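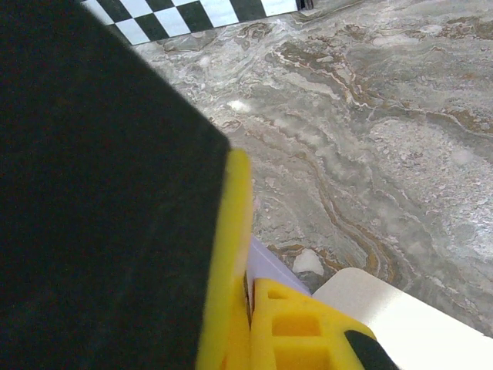

A foam-faced gripper finger at close range, over a marble-patterned surface.

The word "safe" is printed on the front of the Gimamgate code of practice for light robot grippers, and I have read all 30 pages looking for what it means. The code asks makers to pad the gripping faces, round off the edges and write down the closing force. Fair enough. It then lets them test all of this themselves.

Senthil Pisharody has spent 11 years checking machinery for insurers and has little patience for it. "Foam is a fine colour of paint," he told me. "I want to know what's behind it, and what happens when it wears thin."

The code doesn't ask. A pad has to survive 1,000 closing cycles, a number a busy packing bench could get through before lunch. There is no rule on when to replace it, and none on printed parts, though plenty of small shops now print their own fingers and change the shape whenever a job calls for it. Does a new shape need a new test? Clause 17 says the maker should "consider" one.

Datov, which sells grippers to schools and small labs, says the code was never meant to be the last word and that its own checks go further. I asked to see those checks. I was sent a brochure.

Trimivura was more open. Its staff keep a log for every finger, with the date it was fitted, the pad batch and any crack or tear, and they bin a pad at the first sign of lifting. It's dull work, and it would fit on a single page of any standard. Pisharody would make it compulsory and drop the cover sticker altogether.

A revised draft is due in December. Suvarna, the consultancy doing the rewrite, wouldn't say whether self-testing will stay. The comment form has room for one paragraph.

Contact the editors | Copyright 2019, all rights reserved | Back to top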